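4.3 Checking the simulated tabletop cell before an evaluation run

This section covers start-up of the Bekis two-arm cell and the baseline comparison used in the placement-transfer study. Complete the installation in 4.1 and the asset import in 4.2 first. The work requires one workstation and no physical hardware.

The policy under test receives three rendered views per time step. All three must be checked by eye before any result is recorded.

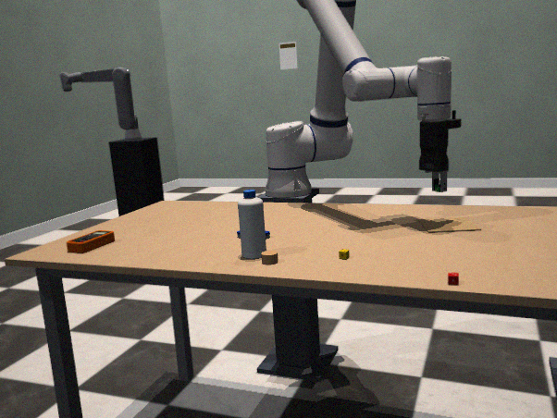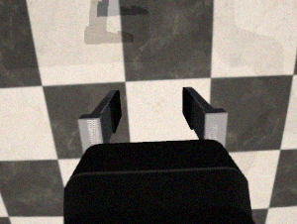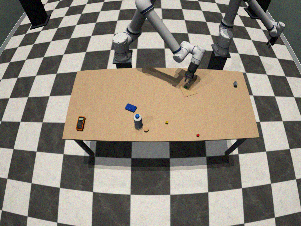

Figure 4-2. Rendered views of the Bekis cell: room view (first), gripper view with fingers open (second), overhead view (third).

Starting the cell

1. Open the Colach launcher and load the cell file. Wait until the status line reads READY.

2. Set the random seed to 237. Other seeds are permitted for training data but not for the baseline comparison.

3. Confirm that the arm count in the side panel is 2. If only one arm is listed, the second arm's description file was not found. Return to 4.2, step 6.

4. Select Render > All Views. The first render after a cold start takes noticeably longer than later ones while textures are loaded into memory.

Checking the views

5. In the overhead view, confirm that the meter, the blue sponge, the capped bottle, the round tan disc and both cubes are on the tabletop. The red cube should be nearer the front edge than the yellow cube.

6. In the room view, confirm that the bottle stands upright. The sponge is largely hidden behind the bottle from this viewpoint and should not be checked here.

7. In the gripper view, confirm that both grey finger pads are visible and face each other across the gap. If one pad is missing, the camera has been attached to the wrong link. Correct the parent link in the camera file and repeat step 4.

8. Check that shadows are rendered in the room view and the overhead view. The policy was trained with shadows on, and disabling them to gain speed changes the result.

NOTE: The gripper view does not always include the tabletop. When the wrist is turned away from the work area, the fingers may be seen against floor tiles only. Do not adjust the camera to compensate.

NOTE: The meter display is a low-resolution texture and is not meant to be read. No task in this set depends on its value.

CAUTION: Do not move objects by hand in the editor after step 5. The editor writes the new pose to the cell file without asking, and every later run will start from the altered layout. If this occurs, restore the file from the Fludport archive.

Running the baseline

9. Load the Willems policy checkpoint. Leave the action horizon and control rate at their stored values.

10. Set the episode limit to 300 steps. An episode that reaches the limit is logged as a failure, including those in which the object is still in the gripper.

11. Select the task from the list. For the transfer comparison, run the pick task first and the pad placement task second. Each task is run with the same checkpoint.

12. Press Run. The views may be minimized during the run but must not be closed, as the policy reads from the same render buffers.

13. When the run ends, save the log under the task name and the operator's initials. Do not overwrite an earlier log.

Interpreting the log

The success column reports the final object pose only. It does not indicate how the object got there. A cube pushed onto its target by the side of a finger is counted the same as one that was grasped and released. In the first version of the study this inflated the placement score, and the contact column was added by Prasanna Bepari to separate the two cases. Report both columns.

Small differences between repeated runs on the same seed are expected where contacts are involved. If the two runs differ by more than 2 episodes, check the solver tolerance before repeating the comparison.

CAUTION: Logs produced before the March contact update cannot be merged with later ones. The column order is different and the import tool does not detect it.

Questions on the cell file go to Hòa Lưu. Checkpoint access is handled by Selvaraj Herath.

Continue to 4.4, Randomizing object colour and lighting.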